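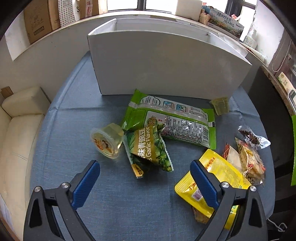 Snack Box Swaps: Your Questions, Answered

Every November, when the evenings draw in and people start thinking about cousins and college kids far away, my inbox fills up with questions about packing snack boxes. I've been running our little swap out of Latden for a good while now, and I do love answering every one of you, but my typing fingers asked me to put the usual questions in one place. So make yourself a cup of something and have a read. If your question isn't covered, leave a comment at the bottom and I'll get to it, usually after supper.

How does the swap work?

You sign up, I match you with someone, and you each pack a box of snacks for the other. You don't have to match your partner packet for packet. One person sends a lot of small things and the other sends a few big bags, and both boxes come out lovely. I do ask that you write to your partner first, even just a line or two, because it is so much easier to shop for somebody once you know they can't stand licorice.

What should I put in my box?

Whatever you reach for yourself! My own favorite boxes have a bit of everything: something salty, something chewy, something that crunches, and one thing the other person has probably never tried. Garlic-flavored green peas are my standby. I have sent them to more people than I can remember and I've had exactly one complaint (hello, Uncle). Peanut brittle bars travel well if they're wrapped one by one, and the little jelly cups are a hit with children and with me.

Can I send jelly cups to a family with small kids?

Please ask the parents first. The small cups of firm jelly can be a choking hazard, and plenty of families with little ones would just as soon not have them in the house. If they say no thank you, swap them for something soft that doesn't come in a single slippery mouthful. For grown-up partners, send away, but put the cups in a zip bag before they go in the box. The lids are only film, and one leaky cup will make everything around it sticky.

What size box do I need?

Smaller than you think. I used to start with the biggest carton in the house and then spend the whole evening trying to fill it. These days I tip all the snacks out on the table first, push them together into a heap, and then pick a box that looks a touch too small. Nine times out of ten it's the right one. A plain white or brown cardboard box with four good flaps is all you want. Stand it open at the back of the table while you sort, so you can keep glancing over and judging the fit.

Do I have to lay everything out first?

You don't have to, but I wish you would. I cover my round table with an old piece of blue cloth so nothing rolls off, and I put every single thing on it before anything goes in. It's how you notice that you've bought three kinds of pea and nothing sweet. It also gives you a chance to turn each bag over and look at the back, and that brings me to the next one.

How do I check for allergies when the label is in another language?

This is the question I get the most, and I'm glad of it. Many imported snacks have an English sticker, but the sticker may be short on detail, so look at the original printed panel too. I use the translator on my phone for the ingredients block and then write the main points on a slip of paper for my partner – peanuts, tree nuts, milk, wheat, soy, egg, sesame, fish and shellfish. If your partner has a serious allergy and you can't read a label with confidence, leave that snack out. Anything with peanuts should stay well away from a box that's going to a peanut-allergy home, even if it's sealed. I ask everyone to tell me about allergies when they sign up, and I don't match a peanut household with a brittle lover.

What goes in first?

Heavy and hard things on the bottom, the big puffy bags standing up along the sides, and the small wrapped pieces down in the gaps. Lay the crumbly cookies and cakes on top, where nothing can sit on them. Don't let the air out of the puffy bags to save room. I did that once with 22 small bags, feeling terribly clever, and my poor partner Wan received 22 small bags of crumbs.

How heavy should it be?

There's no rule in our swap, though it does affect what you pay. I weigh each box on the kitchen scale before I tape it. My last small one came to 510 grams with the slip and the card inside, and I was very pleased with that. Ask at your own post office for current prices before you settle on a size, and if you're mailing abroad, check what the other country lets in. Meat and fresh fruit are the usual trouble.

What about chocolate?

Cool months only, please. For the rest of the year I stick to peas, crackers, nuts and hard candy.

How long will the snacks keep?

Look for the date on every packet as you sort. I like at least 45 days left on everything when I seal the box, and more if it's going overseas. Watch the order of the numbers, too, as many countries print the year first.

How long does packing take?

Less time than shopping. Give yourself an unhurried evening, clear the sofa for the things that didn't make it in, and don't snack from the pile. (I snack from the pile.)

Can I include things that aren't food?

A card, always! Past that, keep it small and flat. Tea towels are nice and they make good padding. Skip anything scented, because soap will get into crackers through a sealed bag, and you'll never convince me otherwise.

Jamila Weerakoon

Comments (4)

Hedeck
The tip about piling everything up before choosing the box saved me. I'd been paying to mail air for years. Do you put crumpled paper on top or leave it?

Jamila Weerakoon
Paper on top, Hedeck, enough that nothing rattles when you give it a gentle shake. Old wrapping tissue is fine!

Nindel
My partner sent the garlic peas and my husband finished them before I had my coat off. Is there a second round before the holidays?

Jamila Weerakoon
There is, and I've put your name down. Hide the next bag behind the flour.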